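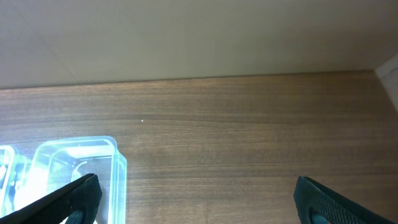 4.2 Sorting task and collection of demonstrations

The second task in our study is the sorting of plastic cutlery. We selected it since the objects are thin, light and similar to each other, and a small error of the fingertip position is enough to lose the grasp. Forks and spoons must go to separate clear containers, which stand side by side on a wooden table. The containers are transparent on purpose. In our earlier work with opaque boxes the policy learned to follow the dark outline of the box, and we wanted to remove this help.

All demonstrations were recorded by teleoperation by two operators, Vy Tiêu and Bernardo Barros. Each operator completed a training period of one afternoon before the recording started, and the training episodes are not included in the data. After removing the episodes with communication errors, we kept 745 demonstrations. The observations consist of one overhead view and the views of the wrist cameras. The overhead view gives the arrangement of the containers and their content, but it gives little information about the height of the fingers over the table.

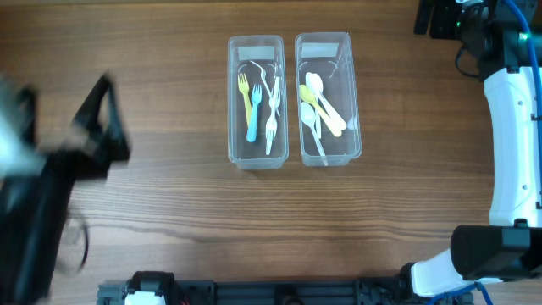

For this reason we trained every policy in two versions, with and without the wrist views, and kept all other settings equal. The network is the Vasari encoder described in Section 3, with the same learning rate for both versions. We did not tune the parameters for this task separately — the values come from the first task without change.

Figure 4. Cutlery sorting. Top: wrist view with the fingers open near the containers. Middle: overhead view, with forks in the left container and spoons in the right one. Bottom: wrist view with forks on the table and two white spoons in the rear container.

4.3 Results

Each version was evaluated in 70 trials. With the overhead view only, the policy completed 28 of them. The most frequent failure was a grasp closed too high, so that the fingers passed over the handle and the arm continued to the container with nothing between them. Adding the wrist views increased the number of completed trials to 53. The remaining failures happened mainly when pieces of cutlery lay across each other. 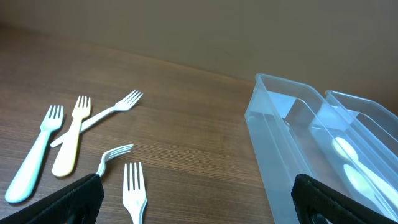
In such a case the policy often selects the upper piece correctly but approaches it at an angle which also moves the piece under it. The white forks are more difficult than the colored ones, as their handles are slimmer and the fingers have less surface to hold. We tried to reduce this effect with additional crops around the fingertips, but the difference was small and we do not report it as an improvement.

A second observation concerns the container walls. Both versions sometimes released a piece too early, over the rim. Sumathi Rai reviewed these trials and marked the moment of release by hand. Her annotations are used again in Section 5, where we compare the timing of release for the two tasks.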